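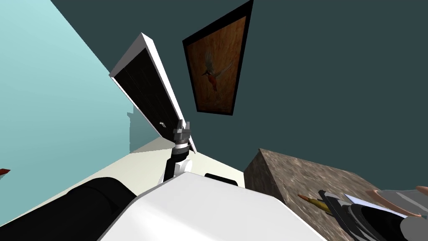
Um pássaro de peito alaranjado, em moldura preta.

Domingo, 25 de novembro de 2018

Pessoal, comecei a observar aves! Eu, que há um ano só distinguia pombo de não pombo. A culpa é da Tamara Lungu, minha vizinha, que me emprestou um binóculo velho e me arrastou para a beira do rio às seis da manhã (com garrafa de café, senão eu não ia).

Fiquei quase uma hora olhando um galho vazio e adorei. De repente veio um chocalho meio metálico, um risco passou rente à água e a Tamara me apertou o braço: martim-pescador! Ele pousou, balançou a cabeça, mergulhou e voltou com um peixinho atravessado no bico. Eu quase gritei.

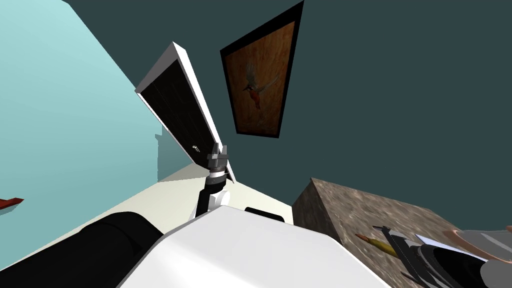

Desde então já são 16 espécies no meu caderninho, com hora, tempo e um desenho horroroso de cada uma. O Radek jura que o meu bem-te-vi parece uma batata — e parece mesmo, mas a listra da cabeça está certa.

Em janeiro quero tentar a trilha do mangue, onde dizem que dá para ver o martinho, o menorzinho da família. Quem já foi, me conta nos comentários: vale a pena chegar com a maré baixa? E bota de borracha ou tênis velho?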